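7. Loss of grip and finger fault (codes G-36 and G-09)

This section applies to the Urker hand-held gripper, all units with the two-finger head. It covers what to do when the fingers stop responding, close further than commanded, or release an object without a trigger input. Read section 2 (Safety) before starting. For faults that affect only the recorder or the battery, go to section 8.

7.1 When to stop work

Stop at once if any of these occur:

- The fingers continue to close after the trigger is released.
- The fingers open while the trigger is held.
- One finger moves and the other does not.
- You hear clicking from a pivot joint.
- The status light shows steady amber or flashing red.

Steady amber is code G-36, grip force outside limits. Flashing red is code G-09, finger position lost. If both faults are present the unit shows flashing red only, and G-36 appears in the log after G-09 has been cleared.

CAUTION: Do not put your own fingers between the gripper fingers to free an object. A unit in G-09 does not know where its fingers are and may close at full force when power returns.

CAUTION: Do not pull a held object out of the grip. This can bend the finger linkage and lift the blue inner pads off their backing.

7.2 Making the unit safe

1. Lower the gripper until the held object rests on the table or other firm surface. Support the weight of the unit with your free hand.

2. Release the trigger.

3. Press and hold the power button until the status light goes out. If the light does not go out, unplug the battery lead at the rear of the body.

4. Wait 36 seconds. The drive holds a charge after the light goes out and can still move the fingers during this time.

5. Turn the manual release at the base of the fingers anti-clockwise with the supplied hex key. The fingers should open under light spring pressure.

6. Take the object away and set the gripper down on its side with the fingers pointing away from you.

If the fingers do not open at step 5, do not force the key. Go to 7.6.

NOTE: The manual release turns freely for the first half turn. Resistance after that point is normal. A hard stop before the half turn means the release is jammed.

7.3 Checking the fingers and pads

Carry out these checks with the battery lead unplugged.

1. Look at the blue inner pad on each finger. The pad must lie flat along its full length. Replace both pads if either one is lifting, split or polished smooth.

2. Remove fibres, crumbs and adhesive from the pads with a dry, lint-free cloth. Do not use alcohol or window cleaner. Both harden the pad surface and will bring back G-36 within a short period of use.

3. Check each screw on the fingers and pivot joints for looseness. Tighten by hand with the supplied driver until the screw seats, then stop. Do not use a powered driver.

4. Move each finger by hand through its full travel. Movement should be even, with no catch. A catch near the closed position is most often fibre wound around the pivot.

5. To clear wound fibre, cut it with the blunt-nosed scissors in the kit and draw it out with tweezers. Do not burn it off. Do not pull it through the joint.

6. Check the mount bracket for movement where it meets the body. A loose bracket does not cause a finger fault, but it will shift the camera view and make the session unusable.

NOTE: Units returned to Pelletier with G-09 after handling knitted or fleecy goods usually have fibre in one pivot only. Check both sides in every case.

7.4 Clearing the fault

1. Turn the manual release clockwise until it clicks.

2. Plug in the battery lead.

3. Hold the trigger fully in and press the power button. Keep the trigger in until the status light turns white, then let go.

4. Keep the fingers clear of all objects. The unit will open fully, close fully and open again.

5. Wait for steady green.

If the light returns to flashing red, repeat the procedure once. Do not repeat it a second time. Each failed attempt drives the fingers against the end stops.

If the light returns to amber, the position fault has been cleared and the force fault remains. Continue with 7.5.

7.5 Resetting grip force and repeating a grip on a soft object

G-36 is raised when the measured force does not match the finger opening. Hard objects seldom cause it. With soft objects, the fingers keep travelling after first contact and the unit may read this as a slip. It then closes further to compensate and reaches the force limit. On firmware 220 and earlier, the unit may release the object with no warning when this happens.

Set the force as follows before returning to work.

1. Open the Grutent settings page and select Grip.

2. Set the profile to Soft. The force value changes to 525. This is a unitless setting and should not be compared with readings from a bench gauge.

3. Set Slip Response to Hold. Do not leave it on Tighten for stuffed, quilted or fleece items.

4. Select Save to Unit and wait for the light to blink white once.

5. Grip a soft item low over the table and hold it for 9 seconds. Do not lift it.

6. If the light stays green, lift the item slightly clear of the table and hold again for the same time.

7. Lower the item until it is supported, then release the trigger.

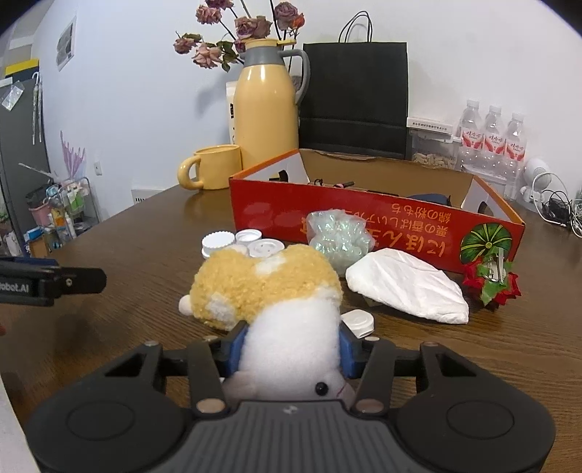 Most false slips on the Soft profile come from pile, meaning the loose outer layer of a fabric. The pads meet the pile first, the force reading rises a little, and the reading then drops as the pile flattens. For the check in steps 5 to 7, use an item with this kind of surface. A plush toy with a fluffy body and a curly fleece top, gripped between the blue pads as shown, is a harder test than smooth cloth. Watch the material that bulges past the fingers. If it creeps outward while the trigger is held still, the unit is still closing and Slip Response has not been saved. Long pile can also reach the pivots, so repeat the check in 7.3, step 4, after the test. Keep small loose items such as bottle caps, and bags of shredded filler, outside the reach of the fingers during the hold. Shredded cellophane winds into a joint in the same way as thread and is harder to see.

NOTE: Do not test with an item that matters. The Soft profile can still mark delicate fabric and can pull a stitched feature out of line.

CAUTION: Keep containers of liquid out of the working area while a fault is being traced. A unit that opens without a command will drop what it is holding.

7.6 When the fingers will not open

1. Leave the battery lead unplugged.

2. Leave the object in the grip. If it is fabric or foam, compress it by hand from the outer edges only, and try the manual release again with light pressure on the key.

3. If the release still does not turn, tape the power button over and tag the unit DO NOT POWER.

4. Pack the unit with the object still in place. Do not cut the object away unless it is food or is leaking.

5. Send the unit to the Villgate service desk with a completed fault sheet.

Service will replace the release shaft and both pivots as a set. Separate parts are not supplied for this repair.

7.7 Recording the fault

Fill in a fault sheet for every G-09, including those cleared at the first attempt. A G-36 needs a sheet only if an object was dropped or the fault came back in the same session.

Enter the following:

- Unit number and firmware number.
- Code shown, and any code found in the log afterward.
- Object held, with its surface (hard, smooth soft, pile, film).
- Profile and Slip Response setting at the time of the fault.
- Whether the trigger was held, released or moving.
- Condition of the pads and pivots at 7.3.

Do not delete the session recording. Mark it Fault in Grutent and leave the upload switch off until the sheet has been read. Recordings marked Fault are kept apart from the normal sessions.

Send sheets to Marlene Chisholm, Field Support. For any injury, including a pinch that does not break the skin, stop work and call Murray Landry, Site Safety, before the unit is moved.

7.8 Changes to this section

October: wait time at 7.2, step 4, added. Instruction to wipe the pads with alcohol removed from 7.3. Slip Response step added to 7.5. Discard printed copies that do not show these changes.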